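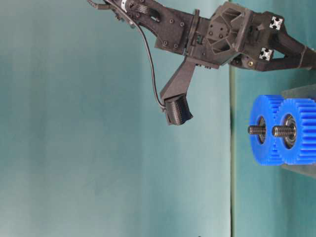
Two blue gears, teal table.

The Manual Drawer

29 Sep 2024

4 comments | 2 shares

I have spent most of this month reading instruction manuals. I would like to say this was research, or a bet, but I moved house in April and the drawer came with me, and at some point a person has to open the drawer.

You have one of these. It may be a box or an accordion file, and if you are a certain kind of person it may be a binder with tabs, in which case I admire you and don't want to come over. Mine was the bottom drawer of a filing cabinet, and it went into the moving truck taped shut and came out of the moving truck taped shut, and all summer it sat in the hall of the new place in Callholm with a plant on top of it.

Then the dishwasher flashed a code at me and I needed the manual, which I was sure I had. I had kept every manual for every thing I'd ever owned for exactly this occasion.

I did not have the manual for the dishwasher. The dishwasher belonged to the house. What I had was the manual for a dishwasher I left behind two apartments ago, plus the manual for its predecessor, and a warranty card for the predecessor with my name filled in and no stamp on it.

The code, for the record, meant the door wasn't shut.

By then the whole lot was on the floor, so I made tea and started reading. I'm going to tell you what I found, and if you have something better to do I can only say that I didn't.

First, the oldest ones are the best written. There's a little booklet for a sewing machine that was my grandmother's, and it assumes you are an intelligent adult who has never seen a sewing machine. It says things like "Turn the wheel toward you, never away." It says to oil it on a day you don't intend to sew. It has a whole paragraph about sitting up straight. I no longer have the sewing machine (my cousin Anisa Liew has it, and uses it, and has never once asked for the booklet) but I've read that paragraph three times and my posture has been wonderful all week.

Somewhere in the middle years the manuals get fat. A toaster I bought after college came with a manual in so many languages that English was a small country near the front. The actual instructions for making toast take up less than a page. You put the bread in. You push the lever down. If you wish to stop the toast, you press the button that says STOP. Before that, though, there are five pages of warnings, and I read them all, and I now know far more about what people have tried to do with toasters than I did before. Do not use the toaster to dry shoes. I wasn't going to! Now I think about it every morning.

And then the recent ones aren't manuals at all. They're a folded sheet with three drawings and a square you point your phone at. The drawings show a bald figure of no particular age opening a box, then smiling at what was in the box, then standing next to it with one arm raised. I bought a floor lamp like that last winter and I still don't know what the second button does. I've pressed it. Nothing happened that I could see, though I suppose something could be going on in another room.

The star of the drawer, and the reason I'm writing this instead of answering email, is the manual for the Tirnum bread maker.

I never owned a Tirnum bread maker. I want to be clear on that. I called my brother, and he never owned one either. My old roommate Lizelle Ndlovu did the longest silence I've heard on a phone and then said, "Was it beige?" But she was thinking of a rice cooker. So somebody's bread maker manual has lived with me through four addresses, and I carried it up the stairs at every one.

It is a wonderful document. Whoever wrote it was in love with the machine and a little scared of it. The knead cycle is described as "vigorous." You're told that the bread maker may travel during the vigorous cycle and shouldn't be placed near the edge of a counter, and two pages later you're told this again in bold, and at the back, under Troubleshooting, one of the problems listed is "Machine is on floor." The suggested remedy is "See page 6."

There's also a recipe section. Somebody has gone through it with a pencil and made notes. Next to the whole wheat loaf it says "no." Next to the raisin loaf it says "better w/out raisins," and I have turned that over in my mind and cannot fault it. Next to something called Savory Party Bread it says "Dela's birthday" and a phone number with one digit missing.

I know one Dela. Dela Owusu taught in the classroom across from mine for years and is the only person I've met who alphabetizes her spices and then loses the paprika. I sent her a picture of the page. She wrote back that it wasn't her handwriting, that she'd never had a party with bread as a feature, and that she'd quite like to have one now. So that's a plan, I guess. I need a bread maker.

Going through the rest took me several evenings. I made a keep pile and a recycle pile, and then a third pile for things I couldn't identify, and the third pile did very well for itself. It holds, among other items, an assembly diagram for a piece of furniture with no name, only the number 1814, which seems from the drawing to be either a bookcase or a bench for tall people. It holds a leaflet on caring for brass. It holds the guide to a clock radio on which I once wrote, in marker, across the entire cover, HOLD BOTH. Both what? I must have been so sure I'd remember.

I'd like to report that I threw most of it out, and I did throw out a fair amount. The two old dishwashers went. So did the toaster and its shoes, and a VCR that I'm fairly sure was already on its way out when I bought it. I had a brief moral struggle over the manual for the car I learned to drive in, a Mundow with a heater that worked on the passenger side only, and I lost the struggle, and it's back in the drawer. There's a diagram of the dashboard on the inside cover, and I looked at it for a good while. The little arrow pointing at the heater dial says "Comfort control." Sure.

What surprised me was how much of the drawer had been useful precisely never. In all those years I'd opened it with a purpose maybe twice, and the dishwasher was one of those. When something breaks, I do what everybody does. I turn it off and turn it on. I say its name in a disappointed voice. I look it up online, where a man in a garage explains the whole thing in under a minute after explaining his garage for six. And if that fails I walk down to Khumalo Hardware, where Xolani at the counter listens to my impression of the noise.

(I'm good at the noises. He's told me so. My water heater got a laugh from the customer behind me.)

But I kept filing the booklets anyway, one after another, with real seriousness. I remember doing it. You come home with the thing, you get it out of the foam, you feel for an hour or so like a person who'll descale it every month, and you put the booklet in the drawer as a kind of promise. Reading them all in a row was a bit like reading my own New Year's resolutions, translated into eleven languages. Clean the filter weekly. Wipe the coils. Record the serial number here for future reference. There was a line for the serial number in nearly every one, and I'd filled in a single one of them, on a hair dryer, in my very best handwriting. It ends in 1114. If anybody ever finds that hair dryer, I'm ready.

My neighbor Anathi Maluleke came by while I had the floor covered and stood in the doorway for a while taking it in. She asked if I was all right. I said I was reading the manual for a fondue set. She said she hadn't known they needed one, and I said this one had a section called Before Your First Fondue, and she sat down on the floor and asked me to pass it over. She stayed until the tea ran out. She took the brass leaflet home with her. I don't believe she owns any brass.

So the drawer is down to half full, the plant is back on top, and I've bought a packet of those sticky tabs, which I'll get to. The dishwasher and I are on good terms. You have to push the door a little harder than you'd think, and I've written that on an index card and filed it under D.

If you have, or have ever had, a Tirnum bread maker, or you know whose birthday it was, please leave a comment. I'd also take the machine, if it still has a floor-worthy set of feet. And if you know anything about an 1814, tell me whether I'm supposed to sit on it.

4 comments | Share this post

Contact | © 2024 | Back to top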